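Plamholm bun set, README

Recordings from a two-arm kitchen build put together in the shared workshop at Mivmont. Maintained by Anahera Henare and Wiremu Tipoki. Started in July, still growing.

Task

Move steamed buns from an electric steamer to a round plate and deal with the lid. Each episode covers one subtask: lid, pick, or place. Both arms carry two-finger parallel grippers with black fingertips. 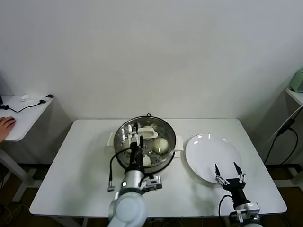 Episodes are stored one per folder, numbered from zero. There are 62 in the current release, 13 of them marked as failed in labels.csv. Failed episodes are kept in full. Please filter on the label column and leave the folders where they are, as the loader reads them by index.

Contents

head/ video from the head camera
wrist_l/, wrist_r/ video from the wrist cameras
joints/ joint positions and gripper opening, 100 Hz
labels.csv subtask, outcome, operator initials

Known problems

Wrist video lags the joint log by up to 6 frames in early episodes. Svenja Görtz wrote align.py to correct this; run it before training. 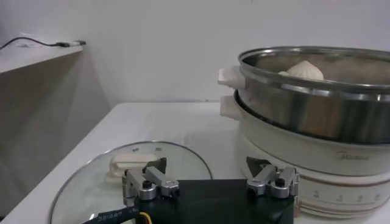 Grasp labels for the lid subtask were redone after the first release. The old labels put the grasp point on the rim, where the pads slipped. The lid is clear glass with a thin metal rim and shows up poorly against the white tabletop, so the new labels use the center of the cream-white handle. Depth on the glass is unreliable and should be masked.

License and contact

Free for non-commercial use. Report label errors to Wiremu, and hardware questions to Murray Bright at the Mivmont workshop.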